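Print this page | E-mail this page
Last updated: August 2022

4.2 What people told us about snack packaging

I went into the Kestura interviews expecting folks to talk about taste. They mostly wanted to talk about bags! We spoke with 13 households, and I kept hearing the same gripe – the shiny pouches feel like metal, so people put them in with the cans. One man had been doing it for five years and was pretty upset when I told him his town doesn't take them.

The survey backs this up. Of the 345 people who answered, a lot more were sure about glass and cardboard than about anything silvery (the full table is in Section 4). Chutima Sangkhawat, who ran the May round with me, thinks the recycling labels are a big part of it, and I've come around to her view. The little symbols are hard to read once a bag has been squashed in somebody's fist.

We also tried the old "scrunch test" on people, where you ball the stuff up and see if it springs back. Hardly anyone had heard of it. 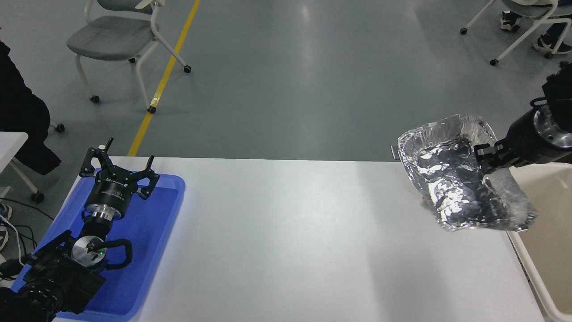
Halvorsen Household Waste Group

Figure 4. A crumpled silver foil bag at the rim of a bin.

Wrinkled bags like the one in Figure 4 got the most mixed answers in our sorting task, and I'd love to run that part again with flat ones – my guess is that creases make people think of kitchen foil. The Ramano households did the task at home, so I treat their answers separately in Section 5.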